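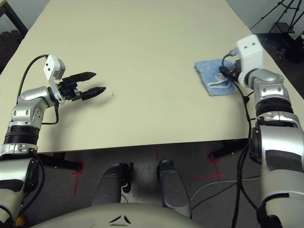
House Rules for the Two-Armed Robot

Hi, and welcome to the page I keep promising people at work! I run the robot bench at Brulero, and every time somebody new joins us I end up giving the same talk about how we do things. So I'm putting the talk up here, next to a picture of the bench, and you can read it with your coffee before you come down.

Towel work. Left gripper open over the table, right gripper down on the folded blue towel. Our rule for cloth is one item on the table at a time, and the other arm keeps its fingers open until it has a job to do. I like this rule a lot (I wrote it, so of course I do).

Red tape. See the crosses on the carpet under the table? Please don't peel them up, don't add your own, and don't "straighten" them! Tape gets changed by two people together, and it goes in the book the same day. We had a long argument over this in February and I'm not having it again.

Cables. Those black ones come off the right wrist, over the towel and down past the edge of the table. Before any run, look at where they hang and move each arm slowly through its full reach by hand control. If a cable pulls tight, stop and call me. Same goes for the white one on the carpet: walk around it, never over it.

Table top. Keep it bare except for the thing you're working with. Phones, pens, your lunch, all of it goes on the shelf by the door. Vangelis Alexiou wanted an exception for his notebook and he didn't get one, sorry Vangelis!

A few more that don't show up in a photo. Speed stays at 26 percent for anything you haven't run before. After 100 clean runs you can ask me to raise it, and after 500 we check the gripper fingers for wear, even if they look fine to you. Hands stay off the table while the arms have power. The Pomska sheet gets filled in at the end of the day, every day, and yes, I do read it.

Folks from our Hirosberg office are coming over next month, so I'll add their bench rules once I've seen how they do it. I hear they don't allow chairs near the table at all, and I'm kind of tempted.

26 shares | 6 comments

Contact: Robot Bench, Brulero | © 2018 Brulero | Back to top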